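Went to the Flakix open day this morning. Two hours on the bus to Grirkidbridge to watch a robot play with blocks. I regret nothing so far.

You sign in, you get a badge, you get a lanyard for the badge, and then you wait by a door while someone looks for the person with the other badge.

Anyway, the demo. One white square with a hole in it, one black block with a peg on it. My nephew has this game. His came in brighter colors.

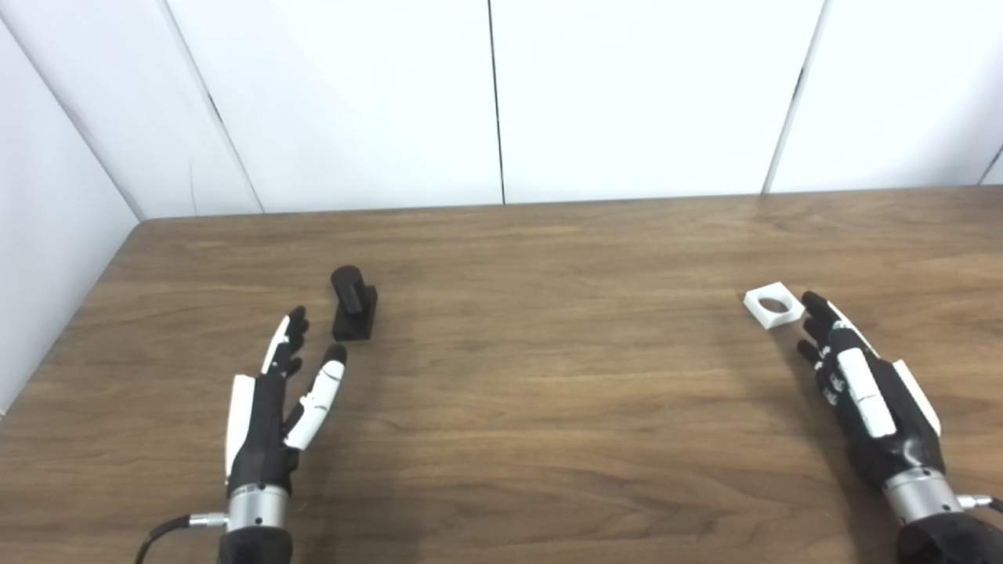
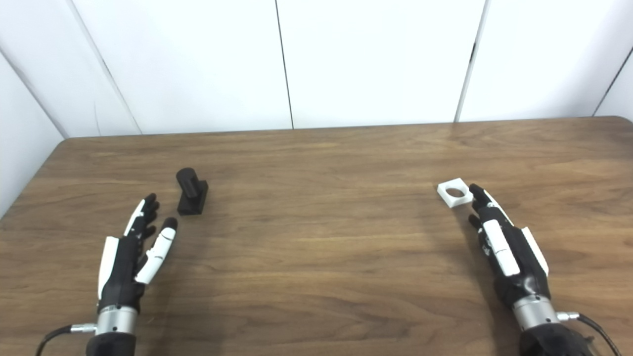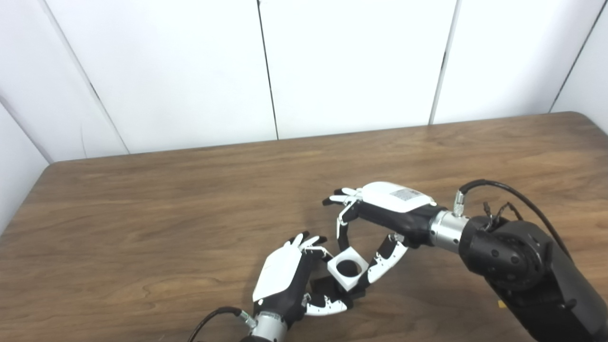
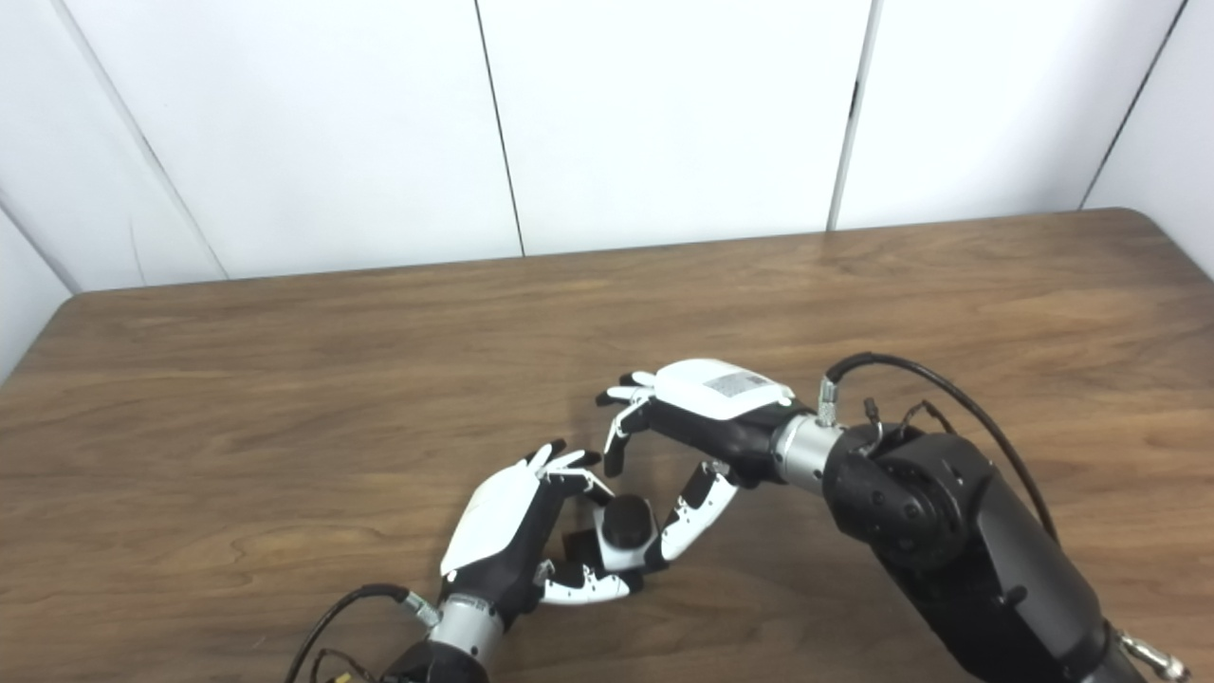

Flakix open day, Grirkidbridge. Two hands, one table, white walls behind.

The demo runs on a loop, so you can walk up at any point and have no clue what you're looking at. I stayed for several rounds. By the third I had opinions about thumb placement.

You don't appreciate your own thumb until you've stood behind a rope with a crowd of adults all silently rooting for one. A man next to me was doing the motion with his own hands in the air. So was I, a bit.

The host told us the hard part is getting two hands to agree on where a thing is. I have assembled furniture with my brother. I did not need this explained.

Q&A time. First question was whether it can fold laundry. Second question was whether it can fold laundry "but like, fitted sheets." The host said they are looking at a range of tasks, which I'm writing down as a no.

Someone from Buvavon (nice jacket, big notebook) asked about cycle times and got a much longer answer than the laundry people did. I understood the word "wrist."

They call the control software Vrettos. I asked what it stands for. It doesn't stand for anything. They just liked it. Fine, I named my car.

There was a slide saying the team has logged 2,351 practice runs since January. I have been learning guitar since January and would prefer not to put up a slide.

Best part of the day for me: a kid, maybe six, asked if the robot gets bored. Long pause from the host. Then "we do." Biggest laugh of the morning.

The tour after that was 60 minutes and a good chunk of it was a hallway. We saw a break room. We saw a very serious label printer. We were asked not to touch the label printer.

Coffee was free, the cookies were gone by the time my group got out of the hallway, and the gift bag was a pen and a folded map of the building I was already standing in.

Would I go again? Yeah, probably. I could have watched those hands all afternoon. It's oddly restful — like watching someone else park.

If you're going to the next session: get there early, stand on the left side of the rope, and eat your cookie BEFORE the tour. Parking is behind the building and the sign for it is also behind the building.

Bus home now. The guy across the aisle has the same pen. We have nodded at each other.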